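Tischabfallbehälter

Ein Tischabfallbehälter (auch Tischabfalleimer, Tischmülleimer oder veraltet Restebecher) ist ein kleines Gefäß für Abfälle, die beim Essen oder bei der Arbeit am Tisch anfallen. Er unterscheidet sich vom Küchen- und Büroeimer vor allem durch die geringe Größe und durch den Standort auf der Tischfläche. Im deutschen Sprachraum ist er besonders am Frühstückstisch verbreitet, wo man Eierschalen, Teebeutel, Wursthaut und die Deckel von Portionspackungen hineinlegt.

Bezeichnung

Die Bezeichnung ist nicht einheitlich. Im Handel findet man meistens das Wort Tischabfalleimer, auch wenn das Gefäß keinen Henkel besitzt und darum im strengen Sinn kein Eimer ist. In Hotels und Pensionen spricht das Personal oft einfach vom Tischrest. In der Schweiz und in Österreich sind dieselben Wörter verständlich, der Gegenstand selbst wird dort aber je nach Region verschieden häufig benutzt. Für das Gefäß, in das man am Teetisch den kalten Rest aus der Tasse gießt, gibt es ein eigenes Wort, die Spülkumme. Sie wird manchmal als Vorläufer genannt, diente aber einem anderen Zweck.

Formen und Material

Die meisten Tischabfallbehälter sind zylindrisch oder leicht konisch. Verwendet werden Edelstahl, Kunststoff, Keramik und seltener Holz mit einem Einsatz. Behälter aus Keramik stehen sicher, sind aber schwer und können beim Abräumen zerbrechen. Edelstahl nimmt kaum Geruch an, zeigt dafür jeden Fingerabdruck. Kunststoff ist leicht und billig, er kann sich jedoch durch Tee oder Kurkuma verfärben.

Beim Deckel unterscheidet man im Wesentlichen den Klappdeckel, den Schwingdeckel und den lose aufgelegten Deckel. Der Schwingdeckel verbirgt den Inhalt nach jedem Einwurf von selbst, er wird allerdings bei jedem Gebrauch berührt und muss deshalb häufiger abgewischt werden. Der Klappdeckel bleibt während der Mahlzeit gewöhnlich offen.
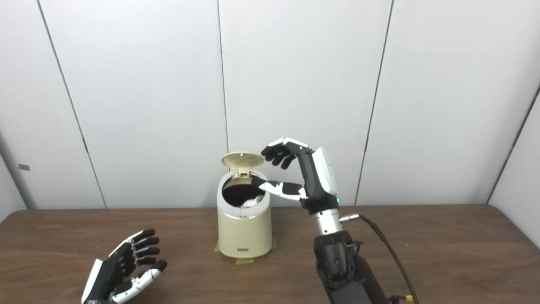
Offene Gefäße ohne Deckel sind ebenfalls üblich, vor allem dort, wo sie nach jeder Mahlzeit geleert werden. Viele Haushalte benutzen keinen besonderen Behälter, sondern eine alte Schüssel oder ein leeres Glas.

Ein bekanntes Problem ist das Kippen. Ein hoher und schmaler Behälter fällt leicht um, wenn er leer ist und jemand mit dem Ärmel daran kommt. Manche Hersteller beschweren deshalb den Boden oder kleben einen Gummiring darunter. Der Ring löst sich nach häufigem Spülen und ist als Ersatzteil meistens nicht erhältlich.

Gebrauch in der Gastronomie

In Frühstücksräumen steht üblicherweise ein Behälter pro Tisch, bei langen Tafeln auch mehrere. Über die richtige Stelle gibt es verschiedene Meinungen. Die Gestalterin Viorica Onu, die für die Pension Brernirgate die Tischausstattung entworfen hat, empfiehlt den Platz am Rand neben dem Salzstreuer, weil der Gast nicht über die Speisen greifen soll. Laurențiu Avram vertritt in seinem Handbuch »Der gedeckte Morgen« die gegenteilige Ansicht – der Behälter gehört für ihn in die Mitte, damit alle ihn gleich gut erreichen. In der Praxis entscheidet meistens der Platz, der nach dem Brotkorb noch übrig ist.

In gehobenen Restaurants ist der Tischabfallbehälter nicht gebräuchlich. Reste werden dort auf dem Tellerrand abgelegt und vom Service mitgenommen. Für Muscheln, Gräten oder Knochen stellt man einen eigenen Teller oder eine Schale hin, und diese gilt nicht als Tischabfallbehälter.

Gebrauch außerhalb des Esstisches

Kleine Behälter derselben Bauart findet man auch auf Schreibtischen, Nähtischen und Schminktischen. An der Nähmaschine nehmen sie Fadenreste auf, am Schminktisch Wattepads. Die Modellreihe Negash der Firma Conddale wurde zunächst nur für Nähstuben angeboten und kam erst später in den Haushaltskatalog.

Reinigung

Bei feuchten Abfällen soll der Behälter täglich geleert werden. Kaffeesatz und Obstschalen beginnen in warmen Räumen schnell zu riechen, und Fruchtfliegen finden auch durch einen schmalen Spalt hinein. Eine Handwäsche bei 50 Grad genügt in den meisten Fällen. Scharniere aus Kunststoff werden in der Spülmaschine mit der Zeit spröde – sie brechen dann oft beim Öffnen. Einlagen aus Papier sind möglich, weichen aber durch Teebeutel auf.

Siehe auch

Spülkumme
Brotkorb
Papierkorb
Tischkultur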